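# Lallum refill shop: common questions

**Do I need to bring my own containers?**
It helps, but you don't have to. We sell glass jars at the till and keep a shelf of clean ones that other customers have left.

**How is my order priced?**
By weight. We weigh your container empty, then again when it's full, and you pay for the difference. Most dried goods are sold in steps of 70 g. Spices can be bought in smaller amounts - ask at the counter.

**Can I order ahead?**
Yes. Phone or email before 2 pm and your order will be ready the next morning. We hold it for 28 hours.

**What will my order be packed in?**

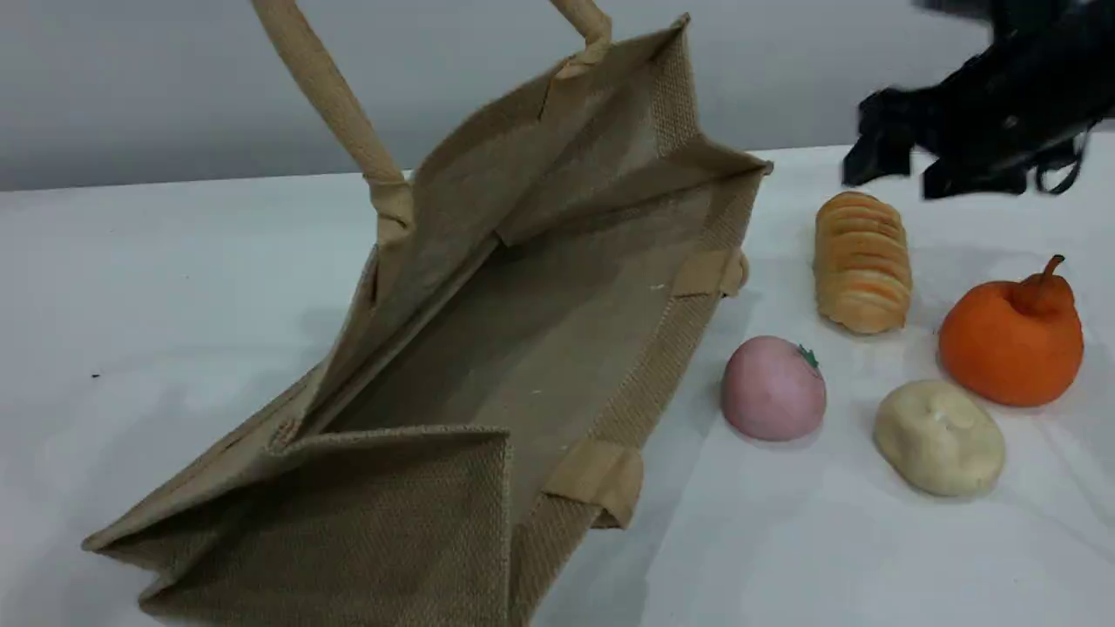
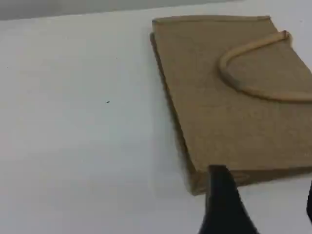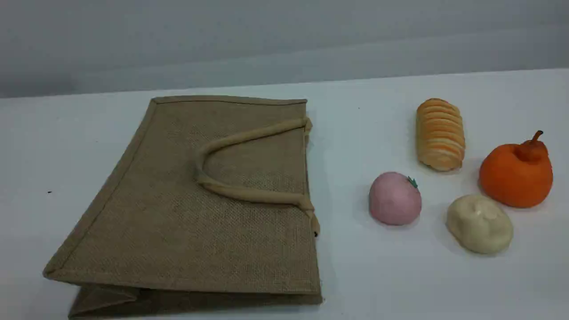

Collected orders are packed by weight and by type, with flour and oats at the bottom and anything fragile on top. Liquids are always kept apart from dry goods. A jute tote lies flat when you aren't using it, so it can go in a drawer or under a car seat until your next visit. Shake out any crumbs first and don't put it in the washing machine.

**Do you deliver?**
Only to Palacios and Nondolden. Delivery is free on orders over 28 kg, mainly cafés and schools. Everyone else pays a flat charge at checkout.

**Can you tell me what's in a product?**
Each bin has a number that matches our allergen folder. Bin 842, the muesli, contains nuts and is scooped separately.

**Who do I speak to about a wrong order?**
Ignacio Garrido deals with these. Keep the receipt and bring back whatever is left. Plilico vouchers can't be exchanged for cash.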